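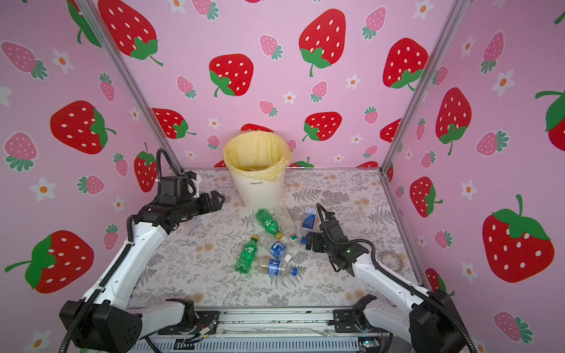 Section 3. Hanging Trumora paste-the-wall covering

Plan the layout of the drops before opening the paste. Measure each wall at both ends, because few rooms are square, and mark the starting line with a plumb bob. The size of the motif decides how much paper goes to waste. Small all-over prints can be matched with little trimming, but a print of large red strawberries on pink, with smaller berries and white flowers between them, shows any vertical slip as soon as a berry is split across a seam. For prints of this type, allow one full pattern repeat of extra length on every drop. The repeat is printed on the roll label.

Search this manual Go

3.1 Before you start

1. Confirm that all rolls carry the same batch number.
2. Turn off the power to the room at the breaker panel. Remove switch plates and outlet covers.
3. Fill holes, sand flush, and wipe off the dust with a damp cloth.
4. Apply Otent primer to bare plaster or new drywall. Let it dry for 3 hours.

CAUTION: Do not hang paper when the relative humidity in the room is above 80 percent. Seams may lift as the paste dries.

3.2 Hanging the first drop

1. Roll paste onto the wall slightly wider than one drop. Do not paste the back of the paper.
2. Align the edge of the drop with the plumb line. Leave trimming allowance at the ceiling and at the baseboard.
3. Smooth from the center outward with the plastic smoother.
4. Slide the paper to correct the match. The paste stays workable for almost 5 minutes.
5. Trim top and bottom with a new blade.

NOTE: Wipe paste off the printed face immediately with clean water. Do not use solvent.

3.3 Inside corners

1. Measure from the last drop to the corner at the top, middle, and bottom.
2. Cut the next drop to the widest measurement plus 3 mm.
3. Hang the drop and press the extra width around the corner.
4. Drop a new plumb line on the adjoining wall. Hang the offcut to this line, overlapping the turned edge.

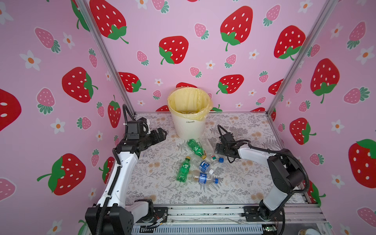 Clyde Begay wrote to ask whether the overlap in step 4 can be cut through to make a butt joint. It can, on walls that are dry and sound, but the joint may open if the building moves. Seal the overlap with Rivik seam adhesive if it will not lie flat.

CAUTION: Do not double-cut over bare drywall. The blade can score the facing.

3.4 Outside corners

1. Wrap the drop around the corner. Slit the trimming allowance at ceiling and baseboard so that the paper can turn.
2. Check the free edge with a level.
3. If the edge is out of plumb, trim the wrapped portion and overlap it with the next drop.

Continue to Section 4, Windows and Doors.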